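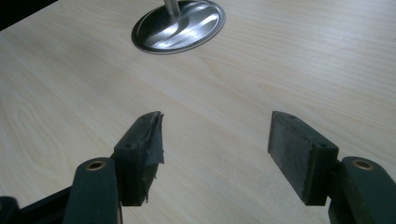 Figure 4. Wrist view with the fingers open above bare table. The polished base of a stand is at the top. Torn black tape covers the inner face of the left pad.

5.2 Separating the fingers from the workpiece

The Dalorach tracker takes two things from each wrist view: the gap between the fingers, and the outline of whatever lies between or beyond them. Both depend on knowing which pixels belong to the gripper. Our first version used a fixed mask for each finger, drawn once with the jaws fully open and moved along a stored path as they closed. This was fast and needed no training, but it assumed that the two fingers were mirror images of each other.

The pads do not meet this assumption. In Figure 4 the right pad has straight edges, while the tape on the left one is ragged and has a loose strip along its inner side. The fixed mask left part of such a strip outside the finger, and the tracker reported it as a thin object touching the pad. The planner then treated the jaws as occupied and would not start a new grasp.

We replaced the fixed masks with a small segmentation network trained on 320 labelled views. Left and right fingers are separate classes, and loose tape is labelled as part of the finger it is attached to. The gap is no longer measured between the inner pad edges. We fit the brass-coloured rings near the finger tops instead, and look up the gap from the distance between their centres. The rings are rigid with the arms, so wear on the pads does not move them. If one ring is hidden, the last good gap is held for 6 frames and then marked as unknown.

5.3 Shiny and partly visible objects

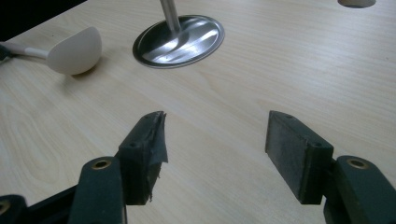

Figure 5. White plastic ladle and steel stand beyond the open jaws. The end of the ladle handle and the upper part of the rod lie outside the view.

Bright reflections caused a second group of errors. The base of the stand shows white highlights and dark grey bands, and the earlier detector often split it into several small regions. We now fit an ellipse to the outer rim and ignore edges inside it. The rod is handled as a separate part and joined to the base in the object map.

Objects that leave the view, such as the ladle in Figure 5, are kept in the map with an open boundary. The planner may approach the visible part but may not assume a length for the rest. Of the 13 failures logged in the Darnville trials, 4 came from a closed boundary drawn at the image border. Tall objects raise the same problem during a grasp, as they can run through the view from bottom to top and hide much of what lies behind. In this case the tracker reports the two contact sides and leaves the height unset.
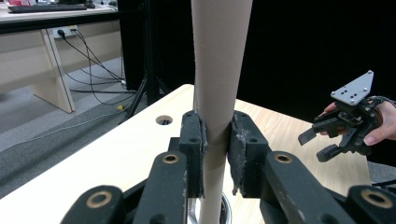
How does the planner decide that the jaws are holding something?

It compares the measured gap with the commanded gap. If the jaws stop wider than commanded and the tracker finds an object region touching both pads, the grasp is marked as held.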